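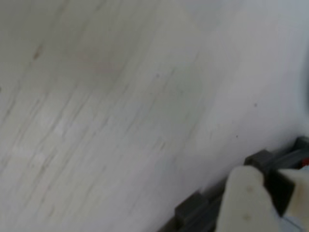 Talking about leftovers without a lecture
Speaker notes, Hulolero community evening
By Morag Moffat, 17 May 2019
Last updated in July with changes from the second run of the talk

We use cookies to remember your settings. By continuing to read you accept our cookie policy.

Opening

Wait for the door to close. Thank Ro-un Ki for the room and the coffee. Say where the restrooms are.

Start with the question: what did you throw out this week that you meant to eat? Take a few answers from the floor. People usually say salad greens, bread and half a jar of something. Write the answers on the board and leave them up. I come back to them near the end.

Then say what the talk covers. It is about food at home, what happens between the store and the trash, and how to waste less of it without turning dinner into a chore. It lasts 15 minutes, with questions after.

Skip the global figures. I used them in the first version and they put people to sleep. If someone asks, say I can send links.

Where it goes wrong

Most waste in a home starts with shopping. You buy for the week you hope to have, then you work late, or the kids eat at a friend's house, or somebody brings home takeout. The food you planned for is still there and now it is in the way.

Tell the Bikari story. Bikari is the grocery on my corner. It used to sell peppers in bags of three, and I always wanted one. I bought the bag for years because it felt like a better deal. Two peppers went soft nearly every time. When they started selling them loose I paid more per pepper and spent less in total.

Second cause is the fridge. Things at the back are forgotten. Drawers are worse than shelves – you have to decide to open a drawer. Han-gyeol Min keeps condiments in her vegetable drawer and vegetables on the middle shelf. I tried it at home and kept it.

Third is portions. A lot of people cook the amount their mother cooked. Pause here, this usually gets a laugh, and someone will want to tell a story. Let them, but only one.

Fruit

Fruit gets its own section because it is what people feel worst about. They buy it with good intentions and it sits.

Main point: whole fruit waits for somebody to do the work. Peel it or cut it and put it out, and it gets eaten by whoever walks past. Works with adults as well as kids. Melon is the best case. A whole one can sit for a week, and a cut one is usually gone by evening.

Cut fruit goes back in the fridge, covered, if it isn't eaten. Be clear about this with the older members of the audience, who may leave it out all day.

For fruit that is too soft: freeze it in pieces on a tray, then bag it. Label the bag. Mention bananas quickly. Everybody knows about bananas. 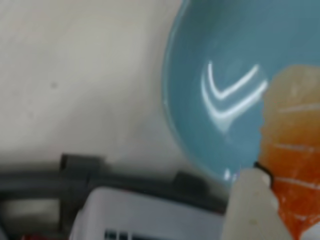 The use-first shelf

Hold up the sheet here. Pick one place in the fridge at eye level and call it the use-first shelf. Anything open, cut or close to its date goes there. Before cooking, look there and plan from that.

Sixten Strömberg ran this with his household of five and kept notes for 11 weeks. The first weeks were poor because only he knew about the shelf. He put a strip of tape on it with the words EAT THIS and it went better after that. His notes are on the handout, second page. Don't read them out.

Someone will ask about date labels. Short answer: know which foods the date is a safety matter for, and follow it for those. For the rest, look and smell. Don't get drawn into examples, and don't give advice on meat or fish from the stage. Point to the county leaflet on the table by the door.

If time is short, cut the part about soup.

Soup: one night a week, everything from the use-first shelf goes in a pot. Onion first. Hard vegetables before soft ones. Cooked rice or pasta at the very end or it turns to glue. Won, the lunch place across from the library, does this every week and sells out of it, according to Min-kyu Heo, who cooks there.
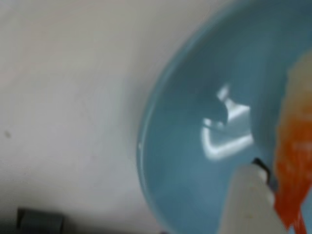

Closing and questions

Go back to the board. Take each item and ask the room what they would do with it now. Don't correct anyone unless it is unsafe.

Ask people to try one thing only. My pick is the shelf. Repeat that the handout has a blank page for notes.

Likely questions:
– Composting. Good idea, separate talk. Famimetti Gardens runs one in the fall.
– Freezing cheese. Yes for hard cheese, grated.
– Picky children. Say I don't have a good answer and ask if anyone else does.

Collect the pens. Leave 2 spare handouts at the front desk for people who came late.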